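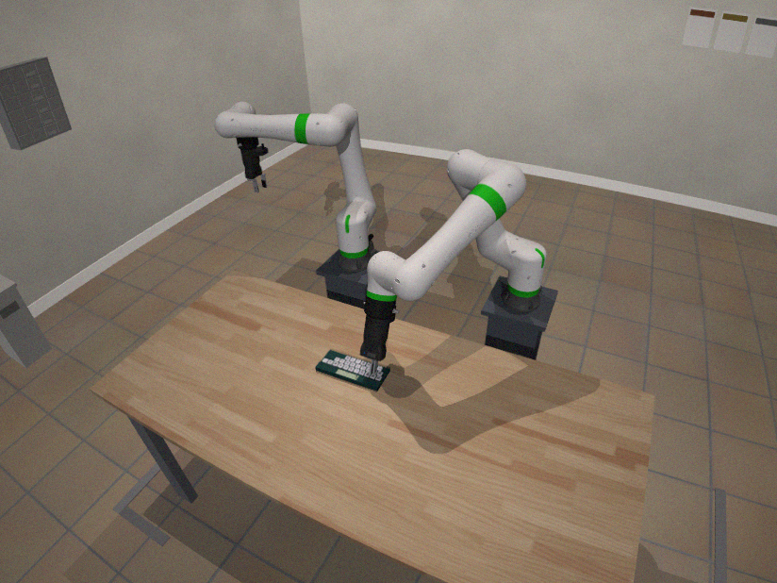

1/ Spent most of May with two arm controllers, the Zastwood one and the Pisharody one, on the same button-press task in simulation. Writing it up because the sales decks for both say "human-like touch" and I'd like to know which human.

2/ The job is dull on purpose. Green board on a wooden table, gripper comes straight down, press, back up. Same arm, same simulated Bastow gripper, same starting pose. Swap the controller, run it again.

3/ Zastwood advertises a 1000 Hz loop. Fine, it does run at that in the sim. But the contact model underneath was stepping a lot slower when I first set it up, so for a week I was admiring a very fast controller reading the same stale force value over and over. My mistake, but their quick start guide has you do exactly that.

4/ Once that was fixed, the gap between them shrank to something I can't see without plotting it. Pisharody overshoots a bit on first contact. Zastwood doesn't, but it creeps in the last few millimeters, and on a long run the creeping is what eats your time.

5/ Kwabena Tetteh asked why I leave the board at an angle to the table. If it's square to everything, you can have your rotation math wrong by a quarter turn and not catch it for days. I have done this.

6/ The second arm stays in the setup with its gripper hung out over the floor. I wanted both controllers to carry the load of holding an arm they aren't using. Pisharody handled that without any fuss. Zastwood wants a separate license key for the idle arm, which I found out from an error message that said "configuration fault 2" and nothing else.
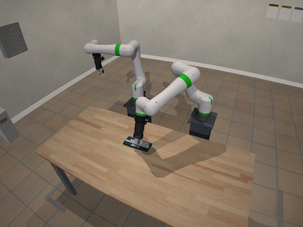
7/ Numbers, such as they are: 269 presses each. I'm not posting a success rate, because what counts as a press in simulation is whatever I typed into the success check, and I changed it twice. Anyone quoting 99-point-something from a sim press test should be made to show you that line of code first.

8/ What I do trust is the failures. Zastwood's bad runs were nearly all timeouts. Pisharody's were hard contacts, pushing past the force limit before backing off. Given the choice on a real board I'd take the timeout. A timeout doesn't cost me a board.

9/ Aino Kemppainen thinks I'm unfair to Pisharody and that the overshoot is just its default gains. Could be! I turned them down and it got better, then it missed light presses. There may be a sweet spot. I gave it two evenings and didn't find one.

10/ On the gripper: I had the fingers nearly closed and used the tips as a poker. A plain rod would do this job for a lot less money. The Bastow model also has stiffer fingers than I'd expect from the real thing, so whatever give you'd get in hardware is missing from all of this.

11/ Someone will ask about Odadora. They sent a trial build that wouldn't load my arm description file, and support told me to convert it with a tool that is only in the paid version. So no, not tested.

12/ Would I buy either one off these results? No. I'd borrow a Zastwood unit, put a force gauge under the tip, and see if the creep is still there. If anyone has one sitting on a shelf, my messages are open.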